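Taking my mother to a robot open day, what should we expect?
Posted in Days Out and Events

Saron Feyisa
Hello all! My mother and I have signed up for the Pistutano open day in April, the one where they let the public in to watch a robot arm sort and shelve groceries. She ran a corner store for years and is terribly excited (so am I, if I'm truthful). Does anyone know how long the demonstration goes on, whether there are seats, and whether visitors may ask for a particular thing to be picked up? She has a list already!

Brenda Birkett
Oh, you'll have a lovely time! I went with my sister and we stayed much longer than we meant to. The demonstration runs 49 minutes and they do it over again at 2 and 3, so go to the later one if you like a smaller crowd. There are folding chairs along one side, but they fill up fast.
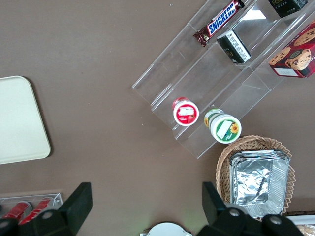
Your mother should certainly bring her list. When we were there they took requests after the main run, and the young man at the desk was very patient with everybody. Snacks and candy are the usual thing, so a Snickers bar is a safe one to ask for. It's slower than a person would be, and I found that rather restful to watch. Wear a sweater, too, that hall is chilly.

Desta Gebru
parking is bad, take the bus

Ebise Seyoum
I agree with Brenda on nearly everything, though I'd pick the earlier showing, as the staff have more time to chat then. If your mother kept a store, do tell them so! They asked my uncle all sorts of questions about how he used to stack his shelves, and he talked about it the whole way home.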